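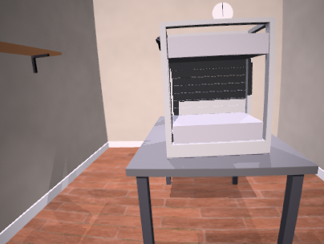 Teaching a machine to open a cupboard: an afternoon with Tainá Xavier

I'd been told to bring a jumper, as the room with the computers in it is kept cold, and I forgot. So my chat with Tainá Xavier happened mostly in the corridor outside, next to the kettle, with her laptop balanced on a radiator.

Tainá looks after the demonstrations at Merier, a small outfit that wants household robots to cope with furniture. Everything she collects comes from simulated rooms. Somebody sits down with a pair of hand controllers, steers a make-believe arm through a job, and the whole go is saved for the learning system to copy. I had pictured something grander, I must admit.

"People always do," she said. "They come in wanting lasers. It's Dalva in a swivel chair, opening the same cupboard until lunch."

Dalva Fagundes is their quickest operator (I only met her in passing, she was off to get a sandwich). The job she was on uses a white open-sided cabinet on a grey table, with a dark slatted shutter in the middle of it and a tray along the bottom. I asked why anyone would pick something so odd.

"Shutters are horrid, that's why! A hinged door swings one way and you're done. Slats are fussy. If the arm pushes at a slant, the thing jams, and we want plenty of examples of someone noticing that and easing off."

So they keep the mistakes?

"We keep the ones that get rescued. If Dalva fumbles and then puts it right, that's gold. If she fumbles and gives up, it goes in another folder and we argue about it later."

The current batch has 409 goes in it, of which 393 were kept. She'd wanted a round number and was a bit cross about it. I asked whether that was enough to learn from, and she pulled a face and said it depended on how different they were from one another. The first set they made, back in October, had 192 goes and was nearly useless — the operators had all started with the arm in the same spot, so the system learned that spot and very little else.

These days the room gets shuffled between goes. The floor might be brick-patterned tiles in one and something else in the next, and the walls and the table change too. I'd noticed a clock on the back wall with a single hand, and a shelf with nothing on it, and asked if those mattered.

"Not to the job, no. But a kitchen has things on the walls. I want the system to see a clock and carry on with its work."

Her colleague Ismael Falcão wandered by at this point and told me the real trouble was tiredness. After 40 goes in a row the operators get sloppy, or worse, they get clever and start taking short cuts. He makes them swap over well before then. Tainá agreed, though she reckons Dalva could do double.

I had a try myself before I left. I got the arm near the tray, missed it, went round the back of the post somehow and had to be reset. Tainá saved it anyway, in the other folder.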